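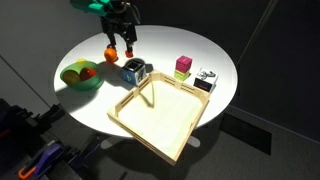

July
By Anoma Uddin
Search this site Enter keyword Go

Buying a secondhand dining table: your questions, answered

I have bought and sold used tables out of a rented unit in Povora for long enough to have opinions about glue. People write in with the same worries every week, so I have collected them on one page and will now point at it forever. Most of the worries are about size, and most of the size worries are about shape. A round white table looks modest until you put a green bowl and a wooden tray on it and start working out where the plates go. Measure first, fall in love second.

How big a round table do I need for four people?

A 37-inch top seats four people who like each other. A 48-inch top seats four people who don't, or five who do. At 60 inches you can fit six in comfort, but nobody can reach the salt, and you will end up buying a lazy Susan. I sell those too.

How much room should I leave behind the chairs?

Three feet, if you want to walk past someone who is sitting down. You can squeeze by in 26 inches if you turn sideways and apologize. Tape the shape of the table onto your floor and live with it for an evening before you pay me.

Will it fit through my door?

The top will, on its edge, if the legs come off. Ask whether they come off. Sellers say "I think so" in the same tone they use for "it was like that when I got it." Look underneath for bolts. If you see wooden plugs and a great deal of old glue, that table is staying in one piece, and you should measure your stairs, including the turn.

It wobbles. Is that the table or my floor?

Rotate the table a quarter turn. If the wobble stays with the same leg, it's the table. If it moves to a different leg, it's your floor, and I can't help you. Loose bolts are the usual trouble and take five minutes with a wrench. A folded beer mat takes less time and lasts, in my experience, for the rest of your life.

Can I get rings out of a white finish?

Sometimes. Tea and coffee marks on a painted top often come up with baking soda and a damp cloth, rubbed gently. Try it near the edge first. Yellowing from sunlight won't shift with anything short of new paint. Turmeric is permanent – I have made my peace with it, and so will you.

Do you haggle?

I do. Jahangir Majumder, who runs the unit on the days I don't, does not. Plan your visit accordingly.

Do you take trade-ins?

Yes, if it is solid and you can bring it yourself. I'll take up to two tables per household. We had a gentleman with seven.

What about the Menico and Erkex tables?

We see plenty of both. The Menico pedestal is heavy, plain and nearly impossible to hurt. The Erkex has nicer lines and a center bolt that works itself loose every winter. I own the Erkex. I keep the wrench in the cutlery drawer.

Can you deliver?

Inside Povora and as far out as Navaratnam Road, yes, ground floor only. Upper floors are by arrangement, meaning you arrange some friends. Please have the old table out of the way before we arrive, and the cat shut in another room.

Can I return it?

Within two weeks, in the state it left us. Bring the bolts.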